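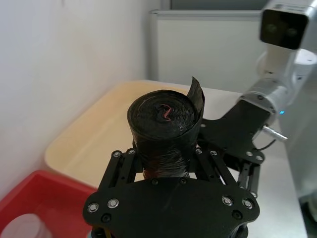
Call for participants: how readers follow online reports of accidental deaths

Grorura is recruiting adult readers for a study of online news reports about accidental deaths in the home. The study compares versions of the same report that differ in headline, in the amount of detail given about the cause, and in the placing of safety information. It is led by Marisol Whitfield. Data handling is the responsibility of Rachid El Sherbiny.

Background

Translated and aggregated reports of unusual deaths often travel a long way from the original local story. Details are dropped or reordered at each step, and the wording of the headline tends to change more than the body text. The study measures what readers recall from such reports, which parts they regard as reliable, and whether they can tell a statement by the police from one by a neighbour or a reporter. All reports used have been altered so that the people in them cannot be identified.

Who can take part

You can apply if you:
- are aged 33 or over
- read news on a phone or computer on most days
- read English without the help of translation software
- have not worked as a journalist, coroner's officer or content moderator

You should not apply if you have been bereaved by an accident or by suicide in the past year. The reports contain no photographs of the dead and no description of method beyond a general term, but they do concern sudden death and the families' response to it.

What is involved

There are four sessions, all completed remotely through the Posovum reading platform. Sessions one to three each consist of a set of short reports followed by a recall task and a rating task. No report is longer than 1000 words. Session four is a recorded interview by telephone, in which you will be asked to go back over some of your ratings.

Posovum records scrolling, time spent on each paragraph and the point at which a report is closed. It does not record sound or video and has no access to other pages open in the browser. It needs a screen reader to be switched off during timed tasks. Applicants who rely on a screen reader will be given an untimed version and should say so when they apply.

You may stop at any point, including part of the way through a session, and you do not have to give a reason. Material from unfinished sessions is deleted unless you ask for it to be kept.

Payment

Participants who complete all four sessions receive £100 by bank transfer. Those who withdraw earlier are paid for each session completed, at a quarter of the full amount. Calls are made by us, so there is no telephone charge.

How to apply

Request the screening form from the study office, Grorura, Dvorak Building, Ovirville. Mark the request "Reader study" and state whether you would like the form on paper or by email. Completed forms must arrive by 3/14/23. Forms received after that date will be held for the reserve list only.

Applicants will be told the outcome before the end of March. Questions about consent or the storage of records should be addressed to Rachid El Sherbiny at the same office, and all other questions to Marisol Whitfield.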